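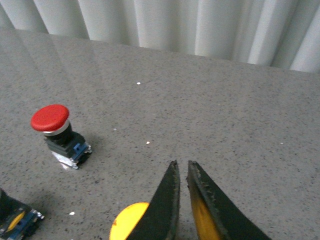 Fleranine has released version 18 of Ludow, its grasp planning and wrist-camera perception package for two-finger grippers. The release replaces the single-pass object detector used in earlier versions with a segmentation stage that runs again each time the arm changes height, and it changes how the planner treats objects that are only partly in view. Panel hardware is the main test domain. A red mushroom-head switch standing upright on a speckled gray counter, with its metal collar and blue contact block exposed, gives the segmenter several strong color boundaries on one object, and version 17 often returned these as two or three separate items. A yellow disc partly hidden behind a finger presents the opposite problem, as the visible portion has a clean outline but the wrong centroid.

Ludow 18 handles the first case with a merge step. Adjacent regions are joined when their depth edges agree and their colors do not, up to a height limit set in the part profile. For the second case, the planner now carries a finger mask derived from the joint state and the gripper model. Pixels under the mask are marked unknown. Previously they were counted as background, which pulled the estimated center of a round part away from the finger and produced grasps that closed on the rim.

The mask depends on the finger model matching the real finger. Users who have added tape, pads or sleeves should regenerate it with the calibration tool, which records 30 poses against a plain surface and writes a new outline file. Worn coverings change the outline over time, and the documentation recommends repeating the procedure whenever pads are replaced or trimmed.

Fleranine tested the release on a set of 2,453 recorded approaches to pushbuttons, indicator caps and contact blocks. The set was collected with the test group at Vermeulen, which assembles operator panels and has used Ludow on one line since version 15. Surfaces with a granular pattern were included deliberately. Small bright specks had been a source of false detections in version 17, and the new segmenter discards regions below a configurable area before the merge step runs. The default threshold is conservative, and sites that handle loose terminal screws will need to lower it.

Control changes are limited. The approach controller now accepts an updated grasp target until the fingers reach the descent height, after which the target is frozen. The freeze can be disabled, but Fleranine does not support that setting with position-controlled arms. Log files record the last accepted target along with the mask, so a failed grasp can be replayed offline without the robot.

Planner settings from version 17 load without conversion. Part profiles need one new field, the merge height, and a profile that lacks it will load with merging turned off and a warning in the log. The Draltosari simulation plug-in has been updated to match and can batch up to 1,000 replays per job.

Known issues include slow segmentation when a pleated or folded backdrop fills a large share of the image, and unstable depth on glossy caps under overhead light. A maintenance release covering the first of these is planned for March. Ludow 18 is available to current license holders from the Fleranine download page.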